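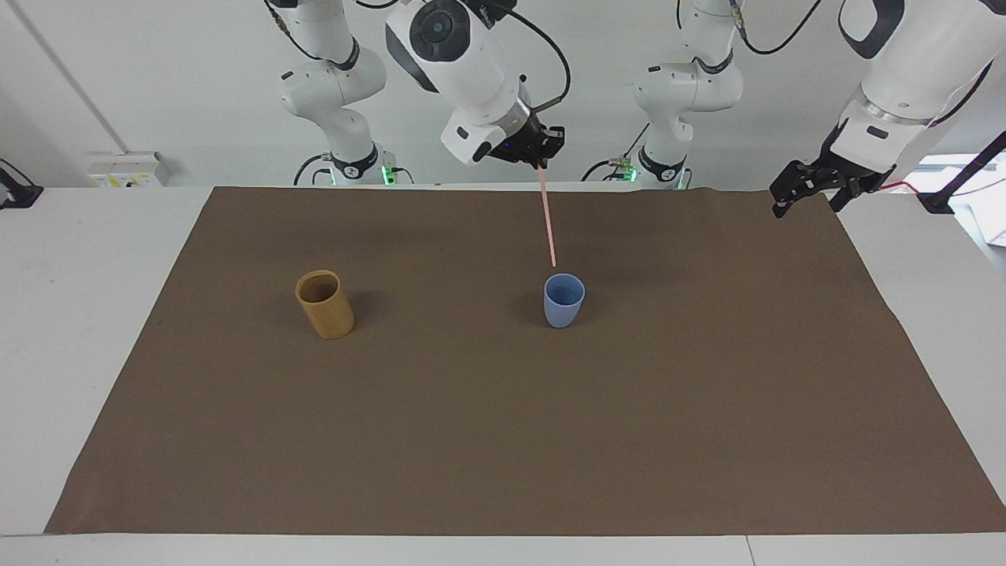 By Siv Dalen, Vadosero Research Methods
May 8, 2022

Scoring a stick-in-cup trial

Use this procedure to evaluate a trained policy on the two-arm station. Each evaluation consists of 100 trials with 2 cups. Tape the paper down before the first trial and do not move it until the last.

1. Place both cups upright on the paper.
2. Load the policy and start the Hillo log.
3. Allow 42 seconds, then stop the arms.
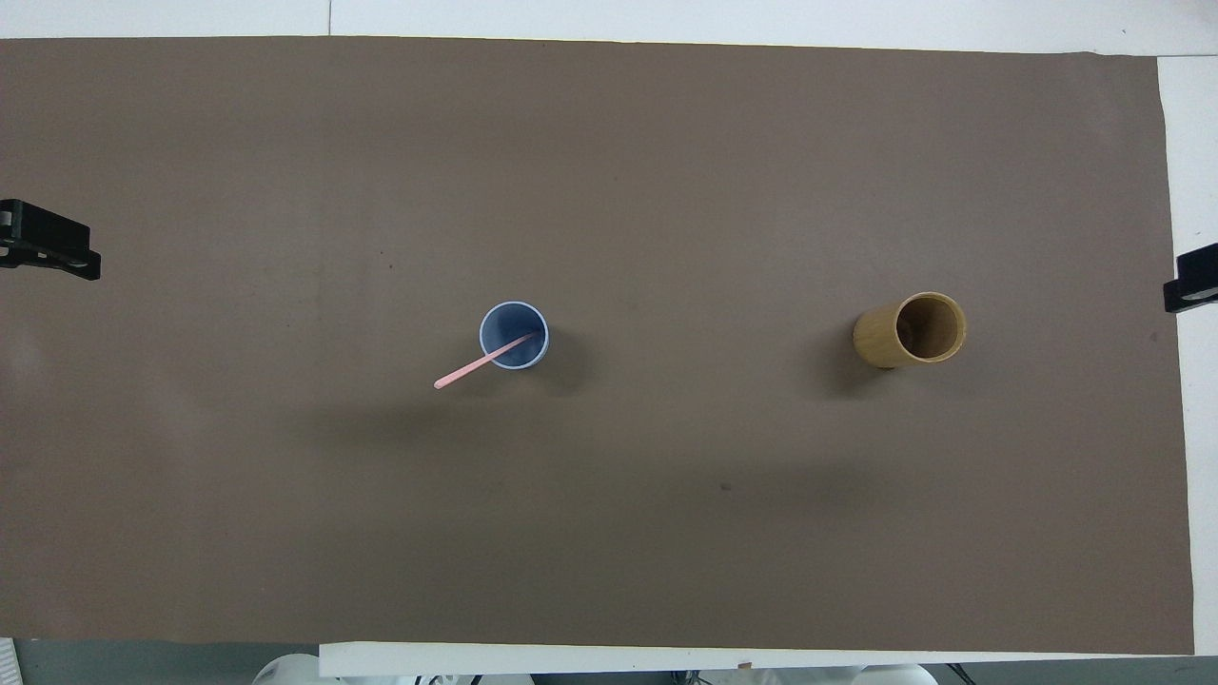 4. Score a success only if the stick rests inside the blue cup without support – leaning on the rim is acceptable. A tipped cup is a failure.

Report the raw count with the rate. Policies scoring below 90 are returned for further training.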